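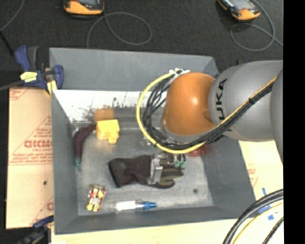 A robot arm over a gray bin, with a work glove on the bin floor.

Readers keep asking me when they can hand the tidying over to a machine, so I spent part of June bugging people who would know. Short answer — keep your own hands free for a while yet!

My favorite conversation was with Dörte Kettler, who runs bin picking trials at Parnham. She had 146 everyday objects on her list and the arm got a clean lift on most of the stiff ones (small boxes, blocks, that kind of thing). Soft stuff is another story. A glove has no real shape of its own, and it lands differently every time you drop it, so the software has to work out where to pinch all over again. See-through plastic is the other headache, and I can believe it, I lose my reading glasses on the kitchen counter twice a day.

What surprised me was how slow it all is. One run of 404 picks took her team most of an afternoon, and my nephew could empty a toy bin in 10 minutes if you promised him ice cream. Kettler doesn't mind. She says a shop that sorts returned parts overnight would be happy with slow, as long as no one has to stand there and watch.

Laundry folding is next on my list — if you've seen a machine do it well, write in and tell me where.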